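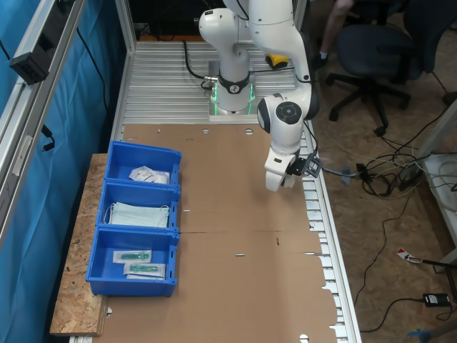

Gerncombe gets its night market back, and you're all invited

Thursday, June 1, 2023

For immediate release

Well, we've done it! After two summers of dark pavements and shut shutters, the Gerncombe Night Market is coming back to Brolimside, and I get to be the one to tell you. I'm Renata Ocampo, I run the market (and, on the side, a dumpling stall that my brother says is the only reason I bothered), and I have been sitting on this news since Easter, so forgive me if it all comes out in a rush.

We open on the first Friday in July and run every Friday through to the end of the month, from five in the afternoon until ten at night. Entry is free. Dogs are welcome on a short lead. The car park behind the old tannery will be open, but please do come on foot or by bus if you can, as Wallin Street is narrow and the people who live along it have been very good to us.

What's on the stalls

We have 93 stalls this year, up from the last market, and I'm told that's as many as Brolimside can hold before somebody ends up in the canal. A good half of them are food. There's a family doing flatbreads on a domed iron griddle, a pair of sisters with smoked mackerel and pickled everything, and a chap from up the valley who makes one kind of cheese and will talk to you about it for as long as you let him. If you've got a sweet tooth, go straight to the far end by the footbridge, where the doughnut people and the ice cream people are side by side and (so far) still friends.

The rest is a proper jumble, and I love it. Secondhand records, plants, knitted hats in July, knife sharpening, old maps, soap, a woman who mends umbrellas while you wait. We had 281 people ask for a pitch, so there were some hard choices, and if you missed out please put your name down again for next time. We've kept a few pitches back each week for people who've never sold anything before. They pay nothing for their first night.

The lights

You can't have a night market without lights, and this is the bit I'm most excited about! Mogens Þorgeirsson has designed the lot. He moved to Gerncombe nine years ago and has been making lanterns in his shed ever since, first for his daughters, then for the neighbours' children, then for anyone who knocked. There will be 400 of them strung over the street, in paper and cotton, and every one was folded, glued or stitched by someone in the town. I made three. They're the wonky ones near the chemist.

"I wanted it to feel like walking under washing lines," says Mogens. "Renata asked for something grand and I told her no, it should look like somebody's back yard, only longer. The children at the school did the fish. I would look out for the fish."

The lanterns go on at dusk each Friday and we'll have a small countdown, led by whoever is standing nearest the microphone.

Music

There are 2 stages, a small one outside the Ornell Tea Rooms and an even smaller one on the bandstand. The Tea Rooms will have fiddles, a ukulele group and the Gerncombe Male Voice Choir, who have promised to learn something from this century. The bandstand is first come, first served. Bring a guitar, a squeezebox or a poem, write your name on the board, and you'll get fifteen minutes. All music stops at half past nine so that the little ones on Wallin Street can get to sleep.

A few practical things

Most stalls take cards, but a few are cash only, and the machine outside the post office does run dry on a Friday, so draw some out beforehand. Bring your own cup if you've got one and the drinks stalls will knock a bit off the price. There are toilets at the library and an accessible one at the Tea Rooms, and the cobbles by the pump will have matting down for wheelchairs and pushchairs. If it rains, we carry on. If it blows a gale, the lanterns come down and we'll put a notice on the library door by three o'clock.

The first hour of each market is kept quieter, with no music and no generators on the north side, for anyone who finds crowds a bit much. Lots of you asked for that last time and I'm sorry it took us this long.

For the press

Reporters and photographers are very welcome on any of the Fridays. Mogens is happy to be interviewed while he's up his ladder, and I'm happy to be interviewed while I'm frying. If you'd like to come down while the lanterns are going up, leave a message for me at the Ornell Tea Rooms and I'll ring you back, usually in the evening once the kitchen's clean. The full list of stalls will be pinned up in the library window the week before we open.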